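The case against the 20-pitch inning limit

The Enstead summer league adopted a rule in July that ends any half-inning once a pitcher has thrown 20 pitches, whatever the score and however many are out. The stated purpose is arm safety. I think the rule is aimed at the wrong quantity and should be dropped before next season.

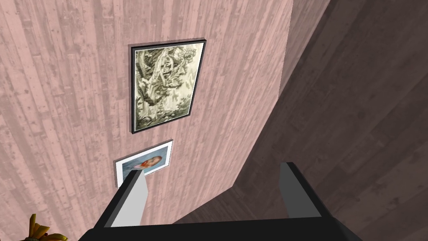
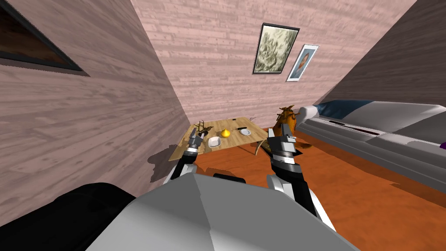
Start with what the rule measures. It counts pitches within an inning and says nothing about the total for the day, the rest between outings, or the effort behind each throw. A starter who throws 19 pitches in each of five innings never triggers it. A reliever who has one bad inning and is then done for the week does. If the concern is fatigue, the second pitcher is the lesser worry by most coaches' reckoning, and he is the one taken off the mound.

The rule also changes how hitters behave. Liviu Ghiță, who coaches the Kulach side, told his lineup to take strikes early once the count in an inning passed a dozen, on the theory that a tired pitcher would miss. Under the new rule that approach loses much of its value. The defense can let the clock run out, in effect, by nibbling at the corners with two outs and a runner on third. In the second Gillies game the inning ended on a 3–1 count with the bases loaded. The batter did not get a fifth pitch, and the scorebook has no standard entry for what happened to him.

Supporters point to shorter games. That is a fair benefit, but a separate one, and it should be argued separately. Ganus played its whole schedule with a running daily total for each pitcher and mandatory rest days tied to that total. The scorer there kept 562 plate appearances on paper, with a clicker for pitches, and the extra work was small.

My proposal is to copy the Ganus method. Set a daily limit by age group, tie rest days to it, and let a batter finish his turn if the limit arrives partway through. If a long inning remains a concern, require the coach to make a mound visit at 20 pitches and decide – with the pitcher in front of him – whether to go on. The inning would then end on the third out.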